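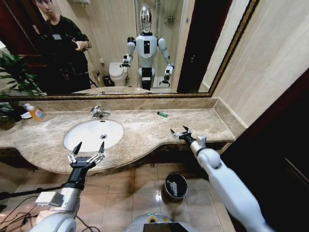 Marble vanity top with a curved front edge and an undermount basin.

Cleaning and Maintaining a Marble Vanity Top

Marble is a calcium carbonate stone. It reacts with acid, absorbs liquid through its pores, and scratches more easily than most of the things set down on it. A bathroom vanity exposes it to water, soap, toothpaste, cosmetics and cleaning products every day. The procedures on this page cover the stone, the basin joint, the faucet base, the backsplash and a framed mirror mounted over the backsplash.

Daily

Wipe standing water off the counter with a dry microfiber cloth after the last use of the evening. Work from the backsplash toward the front edge. On a curved top, water collects where the front edge dips inward, so finish there. Run the cloth under the lip as well; drips hang from the underside and leave a mineral line that is hard to reach later.

Lift bottles, wipe under them, and set them back. A soap bottle left in one place will leave a ring. Plastic bottles with a flat base hold a film of water against the stone for hours. A small tray solves this, provided the tray has feet.

Weekly

You need two microfiber cloths, a soft toothbrush, a bucket, and a pH-neutral cleaner. Plain dish soap is acceptable for a few weeks if nothing else is on hand, but it builds up a dull film with repeated use. Do not use vinegar, lemon, bathroom descaler, powdered cleanser or anything labeled for lime and rust.

1. Clear the counter completely, including lighters, markers, razors and other small items that tend to end up beside the faucet. Marker ink and lighter fluid both stain.
2. Dilute the cleaner in warm water according to the label.
3. Wet the first cloth, wring it out, and wipe the stone in overlapping passes.
4. Brush the joint where the counter meets the backsplash.
5. Rinse with clean water on the same cloth, rinsed out twice.
6. Dry with the second cloth until no drag is felt.

Empty the wastebasket at the same time. A metal basket standing on tile should be lifted and the ring under it wiped. If the base is unpainted steel, put felt or rubber pads under it; rust transfers to grout and does not come out with ordinary cleaner.

The basin

Porcelain tolerates stronger cleaners than marble does. The trouble is that an undermount basin sits directly beneath the cut edge of the stone, and anything sprayed into it will reach that edge. Apply basin cleaner to a sponge, keep the sponge below the joint, and rinse by hand with a cup. Do not spray.

The joint between stone and porcelain is sealed with silicone. Inspect it in good light once a season. Press along it with a fingertip. Sound silicone is elastic and stays put. If it lifts, has gaps, or shows black spots that survive brushing, replace it.

To replace the visible bead:

1. Confirm that the basin is held by clips or a bracket from underneath. If it is held by adhesive alone, support it from inside the cabinet or from the floor before cutting anything.
2. Cut the old bead with a plastic scraper. Steel blades mark the stone.
3. Wipe the joint with denatured alcohol and leave it to dry overnight.
4. Mask both sides with painter's tape.
5. Apply a neutral-cure silicone rated for natural stone. Acetic-cure silicone, recognizable by its vinegar smell, etches marble.
6. Tool the bead once, pull the tape while the silicone is wet, and keep the basin out of use for the cure time on the tube.

The faucet base

On a single-lever faucet mounted through the counter, water gathers behind the base, in the strip next to the backsplash. Lime scale forms there first. Since acid cannot be used on the stone, remove scale mechanically: soften it with a wet cloth laid over it for 30 minutes, then work it off with a wooden cuticle stick or the edge of a plastic card. Chrome can be polished with a dry cloth. If descaler is unavoidable on the spout, put it on a cotton pad, wrap the tip, hold a bowl underneath, and rinse into the bowl.

Sealing

Test before sealing. Place a teaspoon of water on the stone, away from the basin, and leave it for 15 minutes. Blot it off. If the spot is darker than the stone around it, the seal has worn out. If there is no change, leave the top alone. Sealer applied over a working seal cannot penetrate and dries as a haze.

Use a penetrating (impregnating) sealer. The bottle states its coverage, and a single vanity top uses a small fraction of one. Apply a thin coat with a lint-free pad, allow the dwell time on the label, and wipe off all the excess before it tacks. Include the front edge. Shaped edges are often missed, and they take the most hand contact and the most drips. Keep the counter dry for 24 hours.

Sealer slows absorption. It has no effect on etching, which is a surface reaction and takes place on sealed and unsealed marble alike.

Stains and etch marks

A stain is darker than the stone. An etch mark is paler or duller than the stone and often has the outline of a drop or a ring. On beige marble with brown and cream veining, light etching can be hard to see from directly above. Bring your eye down to counter level and look across the surface toward a lamp.

Oil stains (lotion, hair products): mix baking soda and water to the thickness of peanut butter, spread it 1/4 inch thick over the stain, cover with plastic wrap, tape the edges, and leave it for 24 hours. Remove the wrap and let the paste dry fully before scraping it off with plastic. Repeat if needed.

Ink and dye: on light-colored stone, use the same paste mixed with 3 percent hydrogen peroxide. Test first in a corner.

Etch marks: on a polished finish, use marble polishing powder with a damp felt pad. Work in small circles, add water as it dries, and check often. If a fingernail catches in the mark, the damage is too deep for powder and the area has to be rehoned. Start with 700 grit and finish at 1,000 before polishing. Practice on an offcut.

The framed mirror

Spray on a mirror runs down to the bottom of the frame and sits there. It gets behind the glass and blackens the silvering, and it lifts gold-toned finishes from carved frames. Put glass cleaner on the cloth. Dust an ornate frame with a dry, soft paintbrush, top to bottom, before wiping the counter below it. If the finish comes off on a barely damp cotton swab, use only the brush from then on.

Tile floor

Glossy ceramic tile shows streaks from excess cleaner. Use half the dose given on the label, mop, then go over it once with clean water. Dry the area in front of the vanity by hand.

Page maintained by Maham Siddiqui. Revised 3 September 2023: silicone section rewritten, grit sequence added.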